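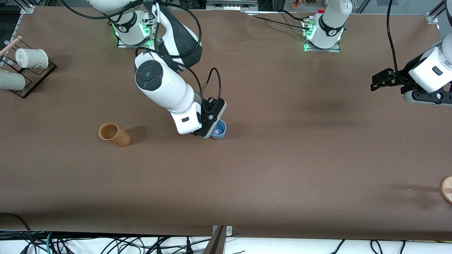 Light-blue cup on a table covered in brown paper.

How to Keep a Time Log When You Have No Employer

By Zsófia Gulyás
Updated May 23, 2025

This page covers a paper time log for people whose days are full but unpaid: retirees, parents between jobs, family caregivers, people who serve on boards or help run a club. It assumes no software. A spreadsheet version is described near the end.

The log produces a record of where the hours went over a fixed period. It does not set goals and does not rate the use of any hour.

What you need

A notebook with ruled pages, a pen, and a clock or watch you can see from where you usually sit. Any notebook will do. The layout below fits a standard page turned sideways.

Step 1. Choose the block length

Use blocks of 45 minutes. Shorter blocks record more detail but are usually abandoned within days. Hour blocks hide too much, especially phone calls and driving. If you already keep a calendar in half hours, stay with half hours and adjust the arithmetic in Step 5.

Step 2. Draw the page

Rule a column for each day of the log and a row for each block between the time you get up and the time you stop for the evening. Write the start time of each block down the left side. Leave a margin on the right for notes. Sleep is left out.

Step 3. Set up the codes

Assign a letter to each kind of activity before you start. A working set:

H – household (cooking, laundry, repairs, shopping)
C – care of another person, including rides and waiting rooms
S – service (boards, clubs, school, church, neighbors)
A – administration (bills, forms, insurance, phone calls)
L – learning or practice
R – rest, reading, visits, anything done for its own sake

Keep the list short enough to remember. If one activity fits two codes, decide now which one wins and write the rule inside the cover. Fedir Stasiv, who tested an early draft of this page, logged meals with his mother as C and meals alone as R. Either choice works if it stays the same for the whole log.

Step 4. Fill in the log

Enter codes at set points in the day: after lunch, after dinner, and before bed. Filling in each block as it ends is more exact, but it interrupts whatever you are doing.

Enter the code for the activity that took the larger share of the block. Do not split a block. Small errors in one direction tend to be offset by errors in the other over the full period.

Leave a block blank if you cannot remember it. A blank is better than a guess. Put travel under the code of the thing you traveled for.

Step 5. Add up the blocks

Total the blocks under each code and multiply by the block length. Thirty-five blocks of S come to 1,575 minutes, or a little over 26 hours. Do the same for the remaining codes and for the blanks.

A log that runs one week will usually hold more than 3,000 minutes of waking time. If yours comes out well below that, check whether the early morning rows were left off the page.

Step 6. Run it again

One period is not enough to show a pattern. Run log 2 at least a month after the first, using the same codes and the same block length. My own April log had almost no A in it. The next one had a great deal, on account of a roof claim.

Compare the totals only after both logs are closed. Looking at the first set while filling in the second affects what you write down.

Spreadsheet version

Put start times in the first column and days across the top row. Type one code letter per cell. A COUNTIF formula for each letter gives the block total, and a second column multiplies it by the block length. Format the cells as text, or some programs will try to complete the entries for you.

Common problems

Too much R. Check for visits or calls that belong under C. Listening to a relative for most of a block is care if you would have logged it that way for a stranger.

Too much H. Split it into H1 for daily work and H2 for projects, starting with the next log. Do not recode a finished page.

Missed days. Draw a line through the column and add a day at the end. Do not fill it in from memory.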